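About Us

The Molonwood Wardrobe — clothes sorting, mending and folding, in your own home 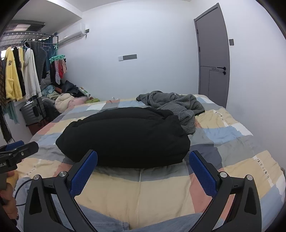 A puffy black bundle, a grey fleece and a patchwork sheet. Winter things, mid-sort.

Hello, and thanks for coming to find out who we are! I'm Sibel Aydoğan, and I started The Molonwood Wardrobe with my friend Tsegereda Assefa after the two of us spent an entire October half-term emptying her mother's airing cupboard. We had a lovely time. I know how that sounds, but we put the radio on, made a pot of tea and went through every coat, cardigan and pillowcase in the place, and by the Friday we were already talking about doing it for other people.

There are still just the 2 of us (plus my sister on the phone when we're both out on a job). Tsegereda is the mender. She trained as a dressmaker, worked in alterations above the dry cleaner's in Cliltville, and can put a new zip in a jacket while telling you a very long story about a bus. I'm the sorter and folder. My background is in school offices, so I came to this with a label maker and strong feelings about shelves.

What we do

We come to you and we work through your clothes and bedding, room by room or cupboard by cupboard, however you'd like. Nearly all of it happens on the bed. It's the biggest flat surface most people own, it's at a decent height if you sit on the edge, and the clothes are usually only a few steps away. So the first thing I'll ask is whether we can use it, and the second is where the kettle is.

Winter things are my favourite. They're bulky and they swallow a wardrobe whole — one puffy coat takes up the same rail as four shirts, and fleeces seem to breed. We take them out, empty the pockets (you would not believe the tissues), check the cuffs and the zips, and then decide with you whether each one is staying out, going up on a high shelf or heading off to somebody else. Anything padded gets folded loosely. Please don't squash your good coat into one of those vacuum bags for half a year, it will never quite forgive you!

Bedding is the other big one. Most of the houses we visit have far more sheets than beds, and a fair number of them don't fit anything. We match up the sets, mark the sizes on the corner with a little cotton tape, and mend what's worth mending. Patterned sheets are a joy for this, as you can spot the matching pillowcase from across the room. Plain white ones take us ages.

What we don't do

We don't do lofts, we don't do garages and we don't do shoes beyond putting them in pairs. We also don't tell people what to get rid of. If you want to keep eleven jumpers with holes in the elbows, then Tsegereda will happily patch twenty-two elbows, and I'll find a drawer for them. I've met people who were frightened to ring us in case they got told off. We're really not like that. My own chair in the corner of the bedroom has had the same heap on it since Christmas.

Where the clothes go

If you've got things you'd like to pass on, we take them away the same day in the van. Good coats and children's things go to the Shakya Street swap rail, which runs on Saturday mornings in the hall next to the library, and anyone can help themselves. Worn-out cotton we cut up for cleaning cloths. Last year 1,316 pieces went through the swap rail from our customers alone, and I was so pleased that I rang my dad about it.

Our little workroom

We rent the upstairs room at Dedico House, just past the roundabout, and we moved in properly on 20th January with two sewing machines, a steamer and a sofa that had to come in through the window. It's where the mending gets done if it can't be finished at your house. You're welcome to drop in with a bag on a weekday, though do give us a ring first, as we're often both out. We keep a button tin that holds nearly 700 buttons, and if you've lost one off something you love, come and have a rummage. There's no charge for buttons!

Prices and booking

A first visit is £30 and lasts a morning or an afternoon, whichever suits. After that we'll agree a price with you before we start, and small repairs such as hems, hooks and loose seams are included if they can be done on the spot. Zips and linings are extra, and Tsegereda will tell you how much when she's had a look.

You don't need to tidy up before we arrive. Strip the bed or leave it made, we don't mind which, but if you have a cat that sleeps in the wardrobe then please mention it when you book. We cover Molonwood, Cliltville and the villages along the river, and we can usually manage a bit further if you've got a parking space.

The form is on the Contact page, or you can leave a message on the workroom phone and one of us will ring you back in the evening — it's generally me, and I do like a chat.

Sibel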